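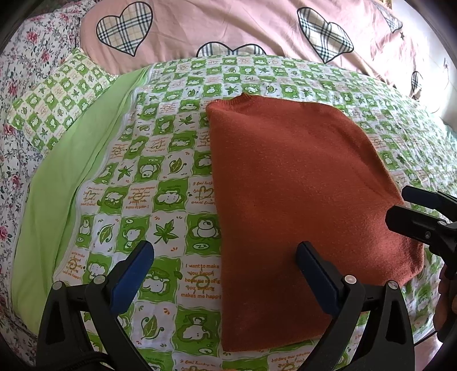
Rust sweater, folded, on the green check sheet

Subject: Re: [Vekuvine-knits] Folding heavy sweaters for the shelf

Hello again all,

I have been meaning to answer this one for a few evenings and finally have a cup of tea and a quiet house, so please forgive the length. The question, for those who delete as they go (I do too!):

> I put up seven open shelves in the spare room over August, and now
> I can't get my heavier sweaters to sit on them. They start out neat
> and by the end of the week they have slumped over sideways. Do you
> all fold in thirds, or in half, or roll? And do you do it on a table?
> Mine is too small and the sleeves hang off the end. Also, has anyone
> washed the Nolte yarn by machine? I am scared to try.

I fold on the bed, always have. A table is fine for a shirt, but a big sweater wants room for its arms, and the bed gives you that without any fuss. I pull the sheet tight first. Mine is the green and white check with the little bears and maple leaves on it, which I love far more than a grown woman probably should, and the squares are awfully handy when you want a straight edge. Line up the side of the sweater with a row of squares and you can see right away if you are drifting.

Lay it face down, bring one side in toward the middle, and fold the sleeve back down along itself so it doesn't cross over to the other side. Same again with the other. Then bring the hem up, once for a short sweater and twice for a long one, and turn the whole thing over so the neck is on top. I like the ribbing where I can see it, it helps me tell my two brown ones apart.

About the slumping: I think it's the sleeves. Look at my rust one. One side is nice and straight and the other bulges out round where it's thicker, and if I stacked three like that with the fat sides together, over they would go. So I alternate, fat side left, fat side right, and never more than four to a pile. A few wrinkles across the front don't bother me a bit. They drop out once you've worn it to the mailbox and back.

I gave up rolling. It's lovely in a suitcase, but on an open shelf mine unrolled themselves one by one.

As for the Nolte, I have only done it by hand, in cool water, and dried it flat on a towel, so I can't promise you anything about the machine. Somebody on here did a whole Flekance cardigan in theirs at 30 degrees and was pleased with it, but that is a different yarn. Knit a little square and wash that first, would be my advice.

Do let us know how the shelves get on, and what color you painted them!

Warmly,
your friend with the green sheets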